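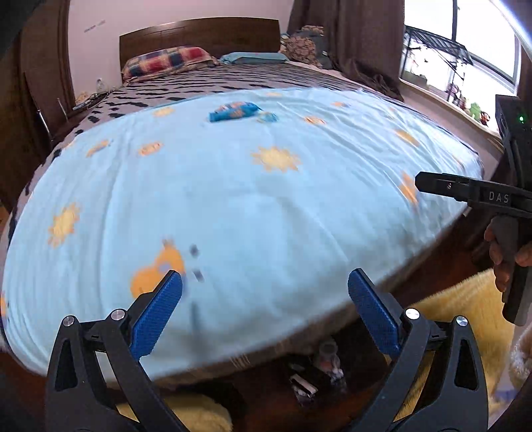
*Plaid pillow, zebra stripe sheet, light blue cloth on top.*

Friday, September 4, 2020

OK, the Drorkeritz railcar. Long session on the drive bogie and I want it written down before I forget which version did what (version three and version five look the same in the drawer, I really must start putting tape labels on things).

The body is at 1,608 parts in the digital file now. I wanted to stay under 2,000 including the interior and I think I'll make it, even with the seats. The ends are done apart from the headlights. I'm still going back and forth on those: trans-clear round plates look right from the side and too big from the front. Leaving them for now!

Drive bogie:

- Old layout had the motor under the luggage compartment, wires up through the floor. Worked, but the body sat one plate too high and you could see it from across the table.
- New layout drops the floor by a plate and moves the wire to the gap behind the step. Much better looking. The wire gets pinched if the bogie turns hard left, so the gap needs to be a full stud wide.
- Rubber bands on all 4 driven wheels. Tried it with two and it just sat there spinning on the grade.

Ran it on the Teixeira loop, which has that nasty S-curve right after the switch. The motor end goes through fine. The trailing end catches its step on the curved rail, every single lap, same spot. I shaved it down to a jumper plate and a tile and now it clears, with hardly any room to spare. If anybody borrows it for a layout with tighter track, take the steps off first. They're only on by two studs.

Battery box goes in the middle, receiver on top of it facing up under the removable roof section. I made the roof section 8 studs long so you can get a thumb in and press the switch. The roof panel wants to bow in the center, and I think that's the old plates, they're from the Clostetti lot and half of them have lost their grip. Will swap in newer ones and see if it sits flat.

Color question, still open. The real Privent line cars were cream over dark red, and dark red is fine, I have loads. Tan is the closest I've got to cream in the window pieces, and next to the white roof it looks a bit dirty. Light gray roof might fix that. Or it might make the whole thing look like a bus, hmm.

To do:

- widen wire gap, check hard left again
- new roof plates
- mock up light gray roof on one end only
- order more dark red 1x2 bricks with the groove
- couplings! The magnet sits too far back and it won't hold a second car on the curve

Version five is in the blue drawer, bottom left. Please don't take the wheels off it, I need them for the next test.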